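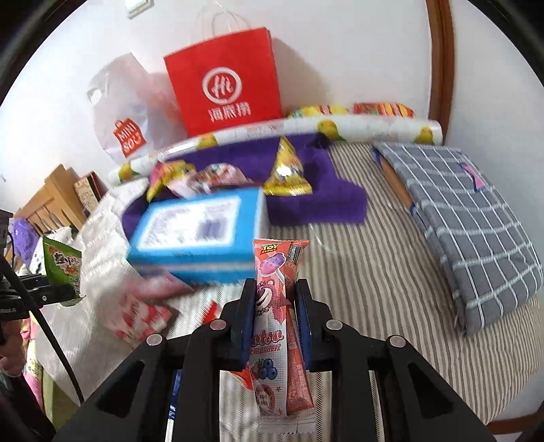 Candy with blueberries and strawberries on the wrapper, plus a slim stick packet

Setting up a merch table for your first release show is so much fun, and you can do it in an afternoon! When my duo Tesby put out our EP in January, I had everything laid out by soundcheck.

Start with your float. Get small bills and coins, and keep them in a tin with a lid. Then write your prices big enough to read in a dark room.

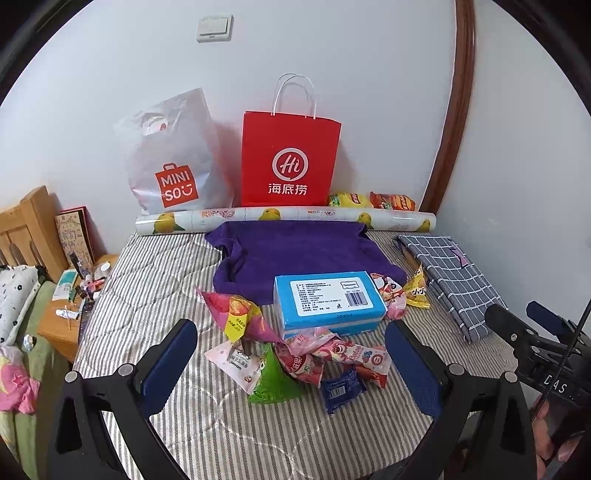 Posters sell best when people can carry them home flat or rolled without a fight. Roll them print side in and slide each one into a tube. A long tube with bright artwork all over it, like the one with the yellow cartoon birds, gets noticed from across a room, so decorate yours! Kekeli Amissah drew ours by hand and we sold 13 before the second set.

Last step: put the mailing list sheet right beside the CDs, with two pens (one will vanish).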